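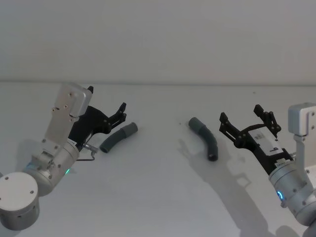
Kernska lance en mars une nouvelle gamme de flexibles d'aspiration vendus au segment, destinée aux ateliers, aux écoles et aux entreprises de nettoyage. Jusqu'ici, le fabricant ne fournissait que des tuyaux complets, qu'il fallait remplacer en entier à la première fissure. Les nouveaux segments sont des tubes courts et souples, gris foncé, cintrés en arc, et s'assemblent bout à bout selon la distance à couvrir. Ils seront proposés à l'unité ou par lots.

La gamme comprend 66 références, réparties selon le diamètre, la longueur et le type de raccord. Un adaptateur permet de les monter sur les anciens appareils de la marque, y compris la série Trolonar, dont les tuyaux d'origine ne sont plus fabriqués.

« Nos clients nous demandaient surtout de pouvoir changer la partie abîmée et garder le reste », indique Catalina Mansilla, directrice commerciale de Kernska. « Le service après-vente a reçu 348 demandes de ce type l'an dernier. »

Les premiers segments ont été essayés pendant 142 jours dans les ateliers de menuiserie Cárdenas. Le responsable de l'entretien, Keegan Charbonneau, a demandé un raccord plus court pour les postes placés contre un mur. Ce modèle figure au catalogue.

Les commandes sont ouvertes aux revendeurs. Une remise s'applique à partir de 200 pièces, tous diamètres confondus. La livraison aux particuliers commencera plus tard au printemps.

Contact presse : Nusrat Pramanik, service communication de Kernska, de 9 h à 17 h.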